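From: Yolandi Mahlangu
To: Hornness Town supporters list
Date: January 29, 2025
Subject: Re: Striker before the window shuts?

Nkrumah Quartey wrote:
> Turnia have told Zudel he can go out on loan until the end of the
> season. Kobori are supposed to be keen as well and can pay all of
> his wages. Do we have any chance, or is it just his agent talking?
> We haven't had a proper number nine since December.

I think we have a chance, but not a big one. Kobori can offer more money and they train full time. What we can offer is a place in the side every week, and Zudel has started two league games all season. 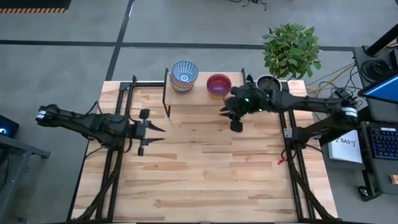

The wages are the sticking point. I was told Turnia want 200 a week towards them, plus a loan fee of 2,000, and the board would rather pay one or the other. I'd pay both. Saturday's gate was 1,409 and it will drop if we carry on drawing nil-nil. At the moment our forwards are like the colourful bowls on that shelf, stacked one on top of another on the left, with a single pink one by itself on the other side. Three of them want to drift out to the same wing and the middle is empty.

He isn't a big target man, if that's what people are expecting. I saw him twice last season and he does most of his work on the shoulder of the last defender. He's quick over ten yards and not much good with his back to goal.
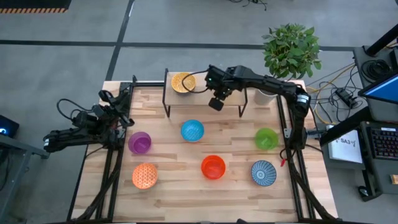

That would mean playing the ball earlier, and our midfield doesn't do it. We take four touches where two would do – the away game was painful for that. If the manager signs him and then asks him to hold the ball up, we'll all be moaning by March.
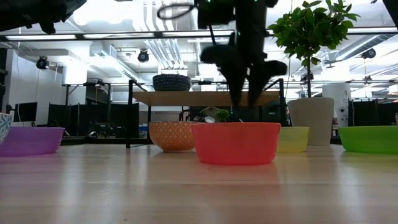
As for where he'd play, I would put him up front alone with two close behind him and leave the wingers at home. Going away we could keep it very tight, with the striker where the red bowl is and the orange and yellow ones tucked in behind him on either side. It worked in the cup until we ran out of legs.

On the coach: nearly 200 of us went last time and several had to stand at the services waiting for the second one. Please put your name down by the end of the week if you want a seat. Same price as before, pay on the day.

Nkrumah, if you hear anything more from the Turnia end, post it on here.

Yolandi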